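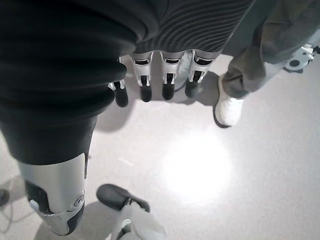
The Meeting That Ate September
Speaker notes, Ketsara Yensuk
Slot is 32 minutes with questions. Aim to stop early. They will love you for it.

Slide 1. Title
Say hello. Wait for the people at the back to finish with the coffee. Don't tell the parking story again.

Slide 2. Where I was
Four years at Staniforth, planning delivery routes. Good job, decent chairs. One September I printed my calendar and taped the pages together. It went down the hall and past the copier.
321 meetings on the books since New Year's. Pause here. Somebody will laugh, and somebody else will check their phone to see if they can beat it.

Slide 3. The pre-meeting
Ask for hands: who has been to a meeting to get ready for a meeting? Keep your own hand up.
We had one called the Dollis sync. Dollis was a software package we had stopped using. The sync went on for another five months, with an agenda, and I took the minutes.

Slide 4. What it costs
Do the math out loud, slowly. Eight people, one hour, every week, plus the time it takes to remember what you were doing before. We came out at 2,000 hours a year for one department once we added up all the standing ones. My boss asked me to set up a meeting about it.
(If that gets nothing, move on fast.)

Slide 5. What we tried
No-meeting mornings. Lasted until the first morning.
Standing up. People leaned.
A shared page where you wrote your update by 10 a.m. This one stuck, mostly - the Istulard office still phones to read theirs aloud.

Slide 6. The delete test
Take every repeating meeting off the calendar and see which ones people ask for. We did it over a weekend and got five back. The Sturneron review came back shorter, with a name next to each item, and I will admit it's useful now.
Don't oversell this. Two people were really upset, and one of them was right about the budget call.

Slide 7. Questions
Repeat each question for the back row. If it's a comment, nod.
Leave the email address up while they pack. Take the clicker back to the front desk.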